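Category: Home & Workspace > Boards and Panels

Grundholm Plain White Board, large

I bought this board in June to stand against the wall in our back room, where we plan meals, school runs and the odd decorating job. I had looked at the Reltdale, but that one has to be screwed to the wall and our plaster does not hold screws well. The Grundholm cost 57 pounds with delivery and took 3 days to arrive from the shop in Prestcombe.

It comes in one piece with no stand, no pen tray and no fixings. You lean it and that is that. On carpet it stays put. On a hard floor the bottom edge creeps forward, so I put 2 strips of rubber matting underneath and have had no trouble since.

The surface is matte. I like this more than I expected to, as there is no glare from the window and you can read it from the doorway. The drawback is cleaning. A glossy board wipes off with a sleeve, and this one needs a proper cloth. Blue and black pen come away with a dry duster. Red leaves a pink shadow unless you go over it with a damp cloth and then dry it.
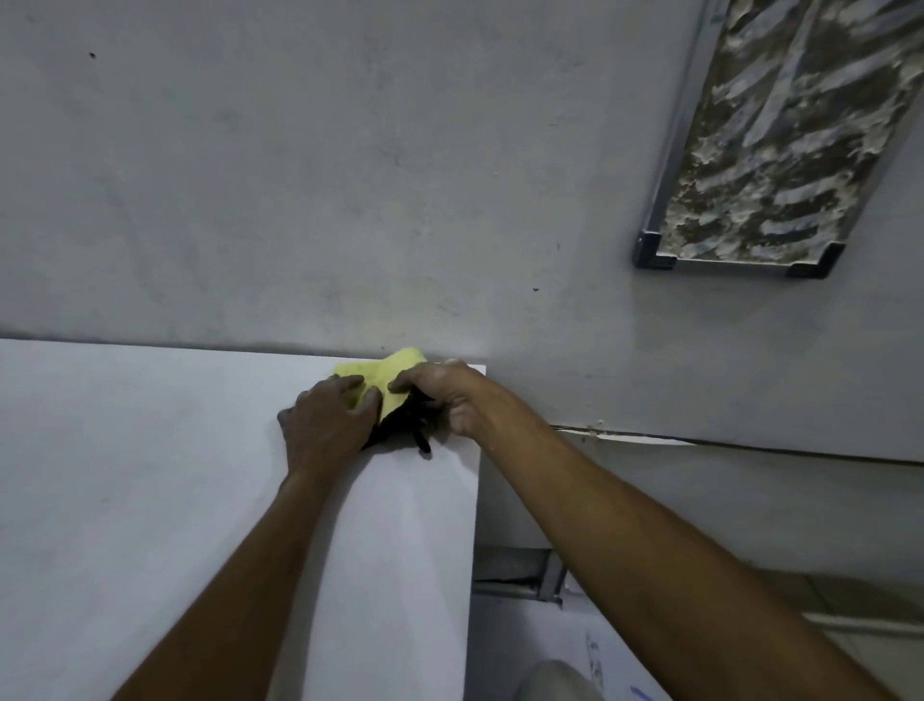
Yellow and black cloths at the top edge of the board, against the grey wall.

The top edge is the part to keep an eye on. Dust settles along it and gets into the gap between the board and the wall, and if you only wipe the front you end up with grey streaks the next time the board is moved. I do the edge first and the front afterwards. Keep one hand on the board while you do it, as it will slide sideways if you rub hard.

I have tried a few cloths on it. The Iturra ones, sold in a bag, are the best of those I have used and they wash well. Kitchen roll leaves bits all over a matte surface and I would not bother with it.

The corners have stayed square and the board has not bowed. It is awkward for one person to carry through a door. The instruction leaflet says to wipe it 100 times before judging the finish, which seems a lot to ask of a customer, but I must be well past that by now and it looks the same as it did.

I would buy it again for a room where drilling is not an option. If you use a lot of red pen, get a glossy one.

Reviewed 2015-03-01

Contact us | Copyright, all rights reserved | Back to top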